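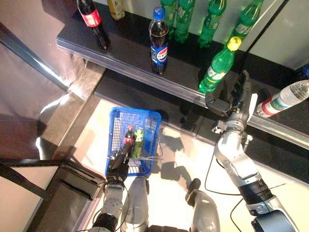 *Upper shelf: Pepsi and the green bottles, one with a yellow cap near the edge strip.*

Soft drinks are harder to shelve than dry goods. A full 2-liter bottle weighs a little over 2 kg and has a small ridged base, so it tips if the shelf surface is slick. I restocked the drinks bay at the Heronley shop in November and kept notes on facing and spacing.

The rule I use is tall stock at the back panel, one unit forward per product. The forward unit is the one people take. Refill it from the row behind, then refill the row. 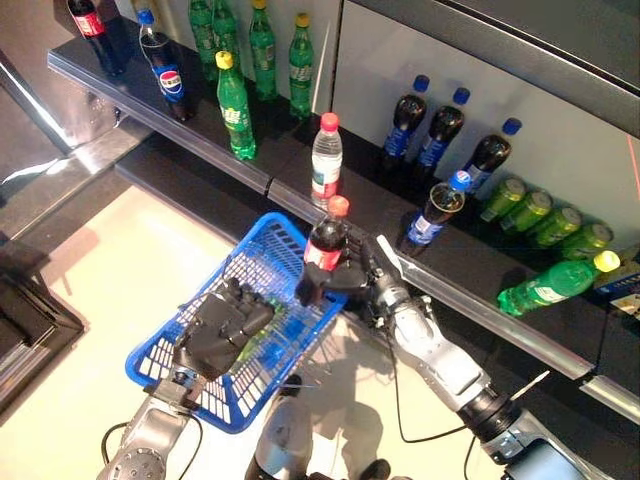
**Should bottles or cans go into the basket first?**
Cans go first, flat on the bottom, with bottles upright beside them and snack bags last.

Ladan Tehrani prefers to group by brand. I group by container, which keeps the row heights even.
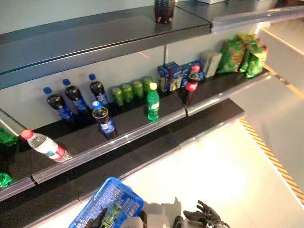 *Middle shelf: cola, green cans, then the blue boxes.*

Price strips are a separate job. The clear plastic type scratches, so wipe it with a damp cloth and skip the abrasive pad. Check each label against the product above it before moving to the next bay. 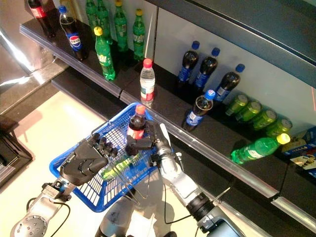 Anything found on its side gets stood up before new stock goes in. Check the cap for leaks first. Dented cans go in the crate under the counter, and Shahab Vahidi writes them off at closing.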